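Mei Mercado is already wearing the headset when I turn up, so we do our hellos with her facing slightly the wrong way. She has a controller in each hand and a flat white cooling on the bench beside her. "Give me two minutes," she says, "I'm halfway through a door."

Mei runs the demonstration side of things at Tunance, where people show robots how to do household jobs by doing the jobs for them, by remote control, over and over. Most of it happens in simulation these days. She started out on the real arms, grabbing them by the wrist and walking them through each move, and she reckons she still has the shoulders to prove it. "You'd guide it to a cupboard handle 50 times before lunch," she says. "You learn a lot about handles."
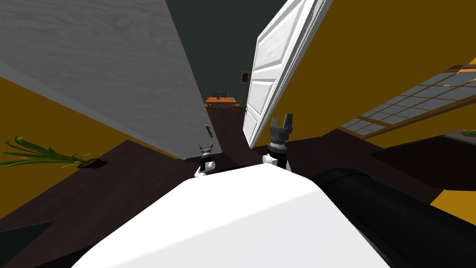 I wanted to know what makes a good demonstration, and Mei had plenty to say about that (I'd filled a page before I'd even sat down!). Being smooth matters less than I'd assumed. What she's after is a clear intention — go to the thing, take hold of it, finish. Doors are her favourite teaching job for new operators, and the white panelled one standing open by the right gripper has a small handle, the sort that makes people tense up and squeeze too early. "They stare at the handle and forget they've got a body," she says. "I tell them to look at where both hands are first, then breathe, then go."

Her newest operator is Khôi Khúc, who came across from Skovitz in April and has recorded 271 demonstrations since. He wandered over while we were chatting and I asked if gaming had helped. "A bit, but games forgive you," he said. "If I dither, the robot learns to dither." Mei laughed and said she'd once taught a whole policy her own habit of pausing before she let go of anything.

Do they throw the bad runs out? Some of them. Mei likes to keep the ones where somebody fumbles and then recovers, and she labels those herself, usually after 9 at night when the office is quiet. Then she offered me the headset, and I put my elbow straight into her coffee.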